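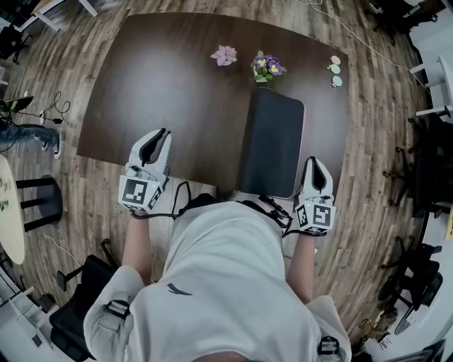

I will defend fake flowers until somebody takes my keyboard away. My sister-in-law calls them dust collectors, and sure, they are, but so are books. I bought my first ones in March, after yet another real fern gave up on me, and I've been happier every breakfast since.

The trick (if you can call it that) is letting them look a little silly. Pansies in a small pot, purple and yellow, right on the dining table — great! A big dark table eats up color anyway, so give it some. What I can't stand is the tasteful gray-green eucalyptus branch, $116 at Grønli, that's so scared of being caught it ends up looking like nothing at all. For that money I want petals. I want pink.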